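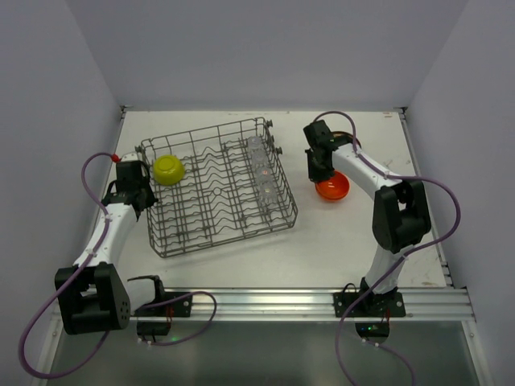

Figure 7.1 A wire dish rack with rollers at its corners and edges. The tines and the narrow lengthwise bars cross to form the floor of the basket.

Chapter 7
Welded Wire Goods

7.1 Scope of the chapter

Chapters 5 and 6 dealt with sheet and tube. We now turn to wire, which is bought by the coil, cut to length, bent and joined. Racks, baskets, shelf inserts, guards and trolley sides are all made in this way. The methods are old and the machines are fairly simple, but the design rules differ from those for sheet in several respects, and students who carry their habits over from Chapter 5 tend to specify too few cross wires and too many bends.

By the end of the chapter the reader should be able to choose a wire diameter for a given span and load, lay out a grid so that it can be welded in one pass, and state which faults are to be looked for before coating.

7.2 Terms

A line wire runs the long way of the part. A cross wire lies over it at a right angle or close to it. The frame wire, or rim, closes the outline and takes most of the load in handling. Where the rim is doubled, the second wire stiffens the edge and gives the ends of the cross wires a place to finish. A tine is a length of wire bent upward to hold an item apart from the next. Tines may be cut singly or formed as one continuous zigzag – the second method leaves fewer free ends to be dressed.

Pitch is the distance between the centres of neighbouring wires and should not be confused with the gap, which is the pitch less one wire diameter. Drawings from the Toren works, used in the exercises, give pitch only.

7.3 Stiffness of a single wire

The stiffness of a round wire in bending varies with the fourth power of its diameter. Doubling the diameter therefore makes the wire sixteen times as stiff, while its mass per metre rises by a factor of four. Small changes in diameter matter a good deal. Stiffness also falls with the cube of the span, so that an added support at mid-span often does more than a heavier wire.

Take a wire of 2 mm diameter laid across a span of 300 mm and loaded at its centre. If the span is halved and all else is kept the same, the deflection drops to one eighth. The full working is given in Section 7.6, together with the case of fixed ends.

7.4 Welding the grid

Crossed wires are joined by resistance welding. Current is passed through the point of contact under pressure, the metal softens, and one wire sinks a little way into the other. This sinking is called set-down. Too little gives a weak joint, too much thins the wire beside it. Eren and Bozkurt treat set-down as a fraction of the smaller diameter, and we follow them.

The order of work is as follows.

Straighten and cut the line wires.
Load them in the jig and lay the cross wires over them.
Weld the grid flat.
Trim the ends, then fold up the sides.
Add the rim and any tines.

Folding after welding saves time, but no weld should lie on a bend line.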